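Buy the second arm last

By Cadi Sayce
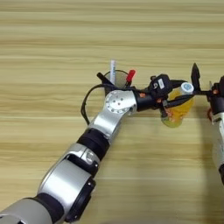

One arm with the yellow bottle in its gripper, the other close by the cap.

Every October our shop sits down to argue about next year's equipment money, and every October somebody wants the list to start with robot arms. I get it! Arms are fun to shop for. You can hold up a brochure and people lean in. Try that with a box of spare gripper fingers.

But I've done the budget at Nollard for 9 years now, and I think we (and plenty of small outfits like us) buy in the wrong order. We price the big shiny thing, we fight for it, we win, and then there's no money left for cables, cups, bottles, tape, a decent table, or the hours of a person who knows how to set it all up. Rhydian Kneath calls those the crumbs. Well, last year the crumbs ate my whole contingency line.

So my rule, which Rhydian hates, is that you plan the job first. Write down the dullest task you need done, say picking up a bottle and passing it over, and cost everything that touches it. Fingers wear. Bottles leak and get sticky. Put in $1000 for bits you haven't thought of and don't let anybody raid it. Then put in 80 hours of staff time, and please, at their real pay.

Only after that do I want to hear about a second arm. Two arms can do lovely things together, and Margaux Huet has nearly talked me into a pair for the Trirnen site. Nearly. She'll have to show me one job that a single arm and a cheap clamp can't manage, because a clamp doesn't need a service contract.

Rhodri Foulkes says I'd have us all working with string and clothespins. Maybe so, but his quote came in without a single spare part on it, and I've sent it back to him twice.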